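Snack table helper wanted, Cekitz break room, September start

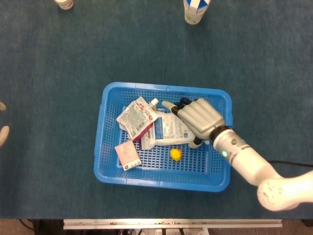 The blue basket on the felt table, with a snack pouch in it.

Hi there! I look after the snacks for our floor here at Cekitz, and I could really use another pair of hands. We've grown to 25 people over the summer (yay!) and the baskets are running down faster than I can fill them.

I'm looking for someone to come in 3 afternoons a week, 2 hours each time, starting at 2. You'd unpack the delivery from Dobos, sort it into the baskets, check the dates, pull anything that's expired and wipe down the plastic. Crumbs get through those little holes and I'm forever shaking baskets out over the sink! You'd also keep the wish list on the fridge up to date, and people do have opinions about chips.

Pay is $17 an hour, and you can help yourself to the snacks while you're here. I don't need a resume with food service on it. If you've ever packed school lunches or kept a pantry in order, you'll be fine. You should be OK with lifting a full carton and with being around nuts, as we do stock them. Students welcome, retired folks too.

We're on the Grornton side of the parking lot, up one flight of stairs (the elevator works, it's just slow). The bus stops right out front.

To apply, drop a short note at the front desk marked "snack table" with your phone number and the afternoons you have free. Tell me your favorite snack while you're at it, I'm always after new ideas for the order!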